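Small Hours Fiction

We use cookies to remember your reading preferences. By continuing you agree to our cookie notice.

The Lodger of Benedetti Street

The summer I turned 70 I rented the back room over the old Benedetti bakery, and for the first week I believed I had made a terrible mistake. The stairs were steep, the window stuck, and every morning at 4 the ovens came on underneath me and the floor grew warm as a cat.

I had moved from Flestis, where I'd lived in one house so long that I could find the sugar in the dark. My daughter thought I should be nearer to her, and I suppose I thought so too, though I took my time saying it (I have always taken my time, it drives her wild). I brought two suitcases, my late husband's radio, and a recipe for eggplant and potatoes that had never once come out the same way twice.
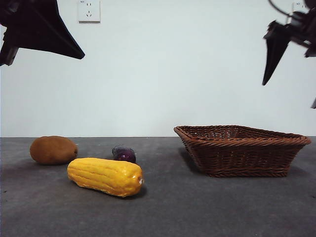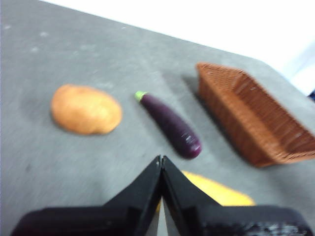
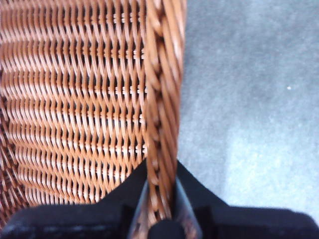 Potato and eggplant in the second picture, wicker in the third.

By August I had given up on sleep after 4 and started going down in my slippers. The baker never asked what I wanted. She pushed a stool toward me with her foot and went on shaping rolls, and I sat and talked about Flestis, and the river there, and the ferry to Vonero that my husband missed on the morning of our wedding, so that he came across in a fishing boat smelling of bait and grinning like a boy.

"And you married him anyway," she said.

"I made him stand downwind," I said, and she laughed so hard she had to put down the dough.

That evening I cooked the eggplant, far too much of it, and carried the dish down with a towel around it. She had already pulled a second stool up to the counter.

Recent stories
The Ferry to Vonero
Seven Letters from Wakance
A Coat for the Piano Teacher

Contact | Copyright Small Hours Fiction | Back to top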